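From: Matúš Mikuš
To: witden-table
Date: 14th February
Subject: Re: [witden-table] Plates, paper, tape (long, sorry)

I'm answering inside the quotes so everyone can see what I'm agreeing to before I deny it in July.

> We have the Stirken dinner plates, the big ones with the wide flat rim,
> and I don't see why we'd buy anything else. They match. People know them.

They match each other. They don't match the tables. I measured one against the narrow trestles, and with a Stirken on either side there's a strip down the middle wide enough for a salt shaker and one opinion. Where did you want the serving bowls to go? Last summer they went on the windowsill, and the beans stayed there until people were putting their coats on.

They also can't hold a sauce. The rim slopes outward, and anything thinner than mashed potatoes treats that as an invitation. I've washed those tablecloths. I'd like a summer off.

> If you must have a rim that stands up, tell me what it would look like
> on the table. I'm not spending money on something that looks like
> a pet dish.

A rim that stands up, then, with a flat well inside it, on a brown covering.
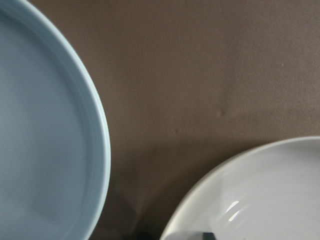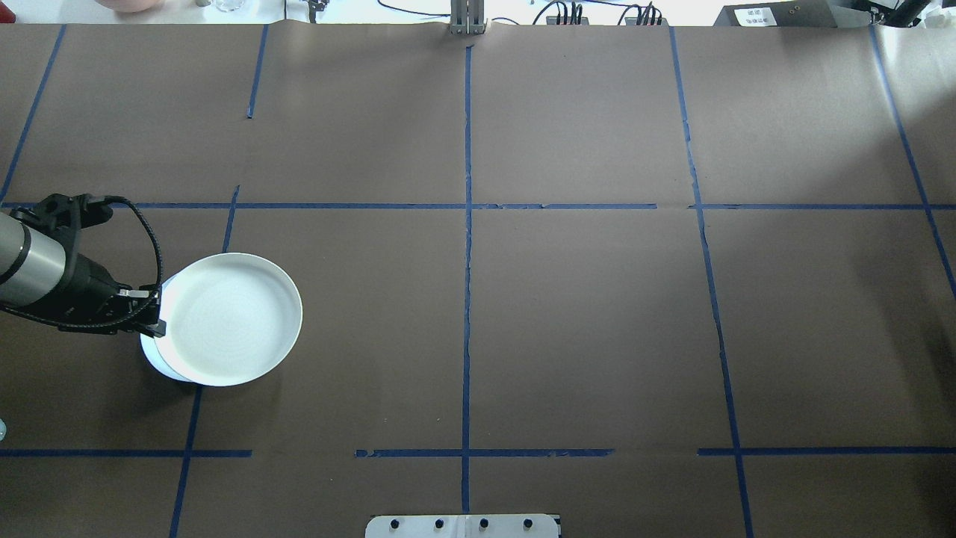
I've eaten off this kind of plate for most of the winter now, so this is a report from the field. Soup stays put. Peas stay put, and you can chase the last one against the side without using your thumb (your thumb, not mine, I've seen you). A knife and fork won't rest on the edge very well. They slide in and you get a handle in the gravy. I got used to it. My mother didn't, and has asked for her own plate when she visits.

On washing: the corner where the well meets the wall needs a brush. A cloth goes over it and leaves a ring of whatever dinner was. If we go this way, I want two decent brushes at the sink, and I don't mean the one that lives behind the faucet.

> Paper on the tables again? It looked like a shipping department.

It did, and cleanup took as long as it takes to roll up a sheet of paper. I'll trade elegance for that every time. The cloths cost more to launder than the pie did. You're right that the paper shifts, though. It crept toward the kitchen end all night, taking the glasses along. Tape it at both ends and underneath, pull it tight, and smooth out the lumps before anything heavy goes down. A crumb under there will find the foot of a wine glass.

> And please, no tape on the top. We are not parking cars.

Here I'm digging in. Blue painter's tape, laid out in rectangles, one rectangle to a person. At the harvest supper the far table seated three fewer than it should have, and that was entirely Değirmenci elbows — a fine family, broad across. Nobody had the nerve to ask them to move up. A line of tape has plenty of nerve. It doesn't need to be perfect, either. Mine wanders a bit by the time it reaches the end of a table, and dinner goes on.

If you truly hate it, we could set the tables with the tape on and peel it before the doors open. I think the paper would tear. Try it at home before you promise anything.

> What would they cost, and how many are you talking about?

The catalog from Drastivley only sells them by the case, and the price gets friendly at 200, a number that would also see us through breakages until I'm too old to care. They'd let us return unopened cases. I've asked for that in writing, after the chair business. Somebody on the list mentioned a place that gives a better rate at 1,000, and to that person I say: please come and look at our closet.

Storage is the real trouble. Upright rims don't tuck into one another the way the Stirkens do, so a stack is taller and gets wobbly sooner. I'd keep the stacks low and put them on the bottom shelf, where the punch bowl is. The punch bowl can go home with whoever donated it. No one has ever admitted to that.

> Let me know what you think and I'll put it to the others.

I think we should buy the upright ones, keep enough Stirkens for cake, use the paper, and let me have my tape on the long tables only. You can do the head table however you like, with cloth and candles and those napkins that stand up by themselves. I'll sit there and be careful.

I need an answer before the case price changes. If you'd like to eat something runny off one first, I make a decent lentil soup and I'm home most evenings. Bring bread, mine was a failure.

Matúš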